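Saturday, textile bench, started 8:40 am

Back on the laundry/folding side of the linens job. Hsin-yi wanted the notes in one place before she goes on leave so I'm dumping everything here, tidy later (won't).

Where we are. The Dolville guest house lot is in, all 193 pieces. Flat sheets, pillow covers, the quilted bits, plus a bag of dark stuff that was not on the list. Hiu-tung rang them, they said yes it's theirs, do it with the rest. So the dark stuff is now on the list.

Sorting first. Whites, then patterned, then darks. Did NOT do that last month and we paid for it, grayish pillow covers, whole afternoon gone re-washing. Whites on the padded table, patterned on the low bench, darks stay in their bag till the other two are finished. If somebody moves the darks bag up onto the table again I will find out who.

Detergent: still the Anen liquid. Tried the Zarater powder on one half load, left a line of white specks along the hems of the dark pieces. Shook most of it off outside, rest came out with a damp cloth. Might be fine at a warmer setting, not testing it on a customer's things. Half a tub left if anyone wants it for floor mops.

10:15. First whites out. Folded warm, sheets in thirds then thirds again, Hsin-yi's way. My way (halves) makes a fatter stack and it slides off the shelf. She's right, I've stopped arguing.

Fold notes for whoever takes over:
- flat sheets: long edge to long edge, hem inside, press the fold with the forearm not the palm
- pillow covers: closed end toward you, thirds, stack closed ends out
- quilted pieces: do not press. fold once, leave it alone. they come back up by themselves over lunch and you have to redo the stack anyway
- big dark cloths: spread right out first, smooth from the middle, THEN look for lint, then fold

That last one matters. I was folding them straight off the pile and finding the lint when they were already stacked, so all out again. Spread, look, roller, turn over, roller again. Slow but only done once.

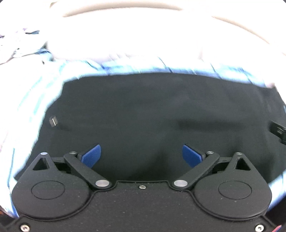 Patterned lot, the blue and white. Pretty fabric, awful to match. The pattern doesn't run true to the hem on any of the ones I've checked so if you line up the hems the print looks crooked and if you line up the print the edges are out. Asked Hiu-tung which they'd notice more. She said edges, because of the cupboard shelf. So edges. Print can look after itself.

One patterned piece has a pulled thread near the corner, fairly long. Didn't cut it. Worked it back through with the blunt needle, took ages, looks ok unless you go hunting. Put a paper slip on it so they know we saw it. Please keep doing the slips!! Lo on the front desk got shouted at over a tear in the spring that was there before it ever got to us and there was nothing written down.

Lunch late. Sandwich at the sink.

1:50. Light's a problem in the afternoon. Sun comes right onto the white padded top and you cannot see a mark on anything pale, it all just glares. Did a row of pillow covers like that, then took them over to the wall side and found two with a faint yellow ring. Back in to soak. So check whites in the morning, do darks after lunch when the glare is some use. Or we get a blind. Have asked for a blind. Have been asking since before July.

Lint roller sheets: ordered 300, roughly a third gone already and it's mostly the darks eating them. Hiu-tung thinks a stiff brush first and then the roller would halve it. Tried on one cloth, brush just moved it about and made a fuzzy patch. Maybe a softer brush. There's one in the drawer under the iron, not tried.

Iron is scaling again btw. Spat on a pillow cover, brown drip, cover back in the wash. Needs descaling before anybody uses it on whites. I've put tape on the handle.

Count at stop: not finished. Whites done apart from the ones soaking, patterned maybe half, darks started. Didn't get to the bagging.

For Monday
- take the ones out of soak, check at the wall
- finish patterned, hems to hems
- darks, roller both sides
- descale iron
- more paper slips, ones with string if they have them
- ring Dolville re delivery, they wanted Wednesday, I dont think so

Hsin-yi if you read this before you go, where is the other blunt needle. The good one's bent.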